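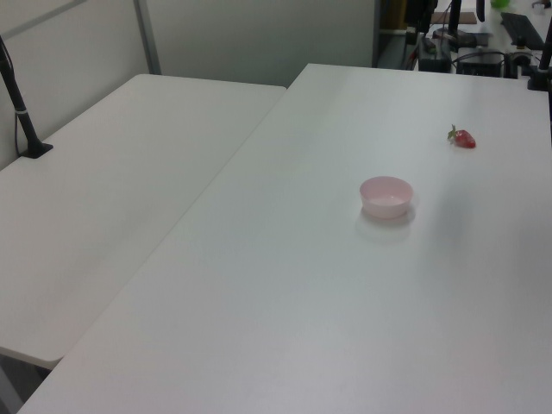
Two white tables at different heights — how to level them?

Posted by Sokol, 21/07/2021

I have two white tables pushed together and one top stands slightly higher than the other, overlapping it along the join. The difference is up to 6 mm. I want one continuous surface for preparing fruit. At the moment juice and bits of strawberry leaf collect along the seam and are awkward to wipe out. Can the lower table be raised without replacing the legs? The finish is matt and marks easily, so I would prefer not to clamp anything to it.

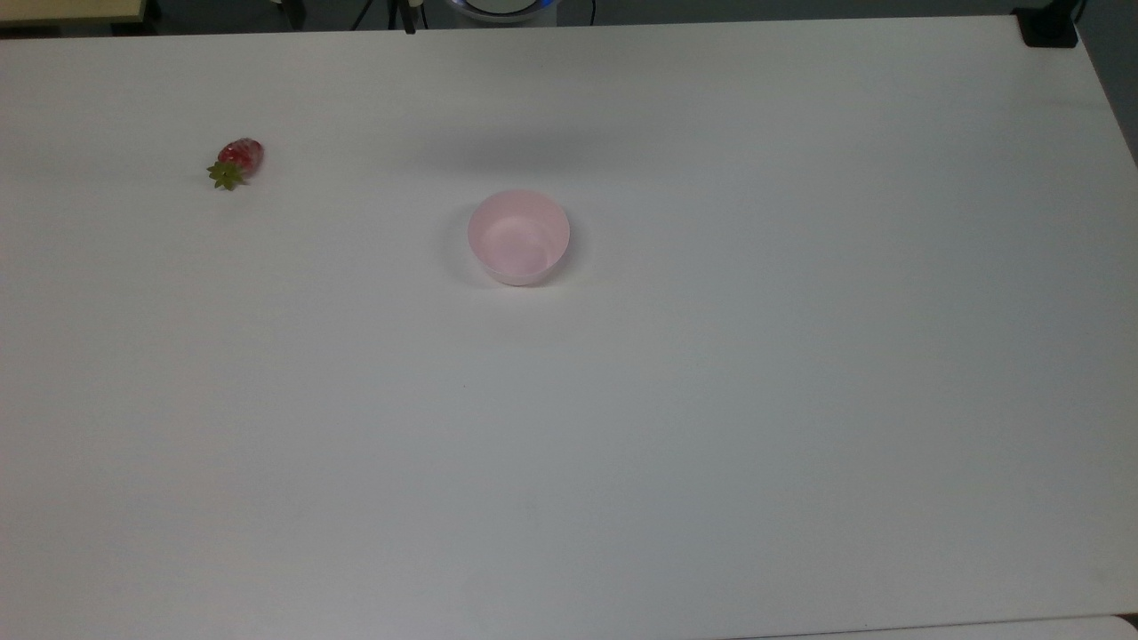
Strawberry and pink bowl on the larger table.

Zakus

Check the feet first. Many table legs have a threaded foot which unscrews by 11 mm or more. Turn each one by the same amount, then lay a straight edge across both tops. If the feet are fixed, use hard plastic packers. Felt compresses and the step will return.

You will have to pull the tables apart first, as the overlap will foul the lower top when it rises. Once level, butt the edges together. A rounded corner will still leave a small gap at the end — fill it or ignore it.

Kemer

Just put a cloth over it.

Trondstead

Agree with Zakus on the packers. For the leaf bits, hull the strawberries over a bowl well away from the join. Wipe with a damp cloth and washing-up liquid. Avoid cream cleaner, it leaves shiny patches on a matt top.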